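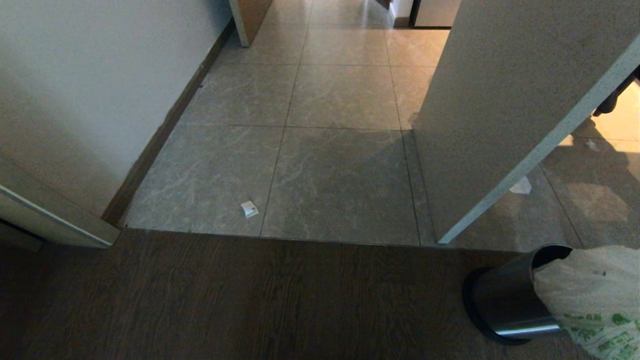 3 min read

Home | Our Sisters | Visit & Stay | FAQ | Give

Search this site... Go

Questions people ask me about staying at the priory

I'm Sister Beverley Gosling and I look after the guests, so these land in my inbox most weeks!

Do I have to be Catholic?
No. We get Lutherans, Quakers and plenty of folks who aren't sure what they are (come anyway).

How long can I stay?
Up to 30 nights, though most people book three. If you want longer, write to Sister Ailbhe Hegarty, our prioress.

Do I have to come to all the prayers?
Only if you'd like to. Morning prayer is early, and I've slept through it myself, so you won't get a lecture from me. Supper is eaten in silence except on feast days, when we're pretty loud.

Can you help me find my great-aunt who was a sister here?
I'd love to! Send her religious name and her birth name if you know it. Our register has 1,661 entries going back to the founding, and the handwriting in the old ones is terrible.

Are you all very old?
Ha! I'm 74, and our newest novice could be my granddaughter.

Are you open all year?
We close to guests in July for our own retreat. Father Anatole Huet preaches it, and he runs long.

What should I bring?
Slippers, a sweater and something to read. Sheets and towels are on us.

Contact the guest sister | © Gosatis Priory | Back to top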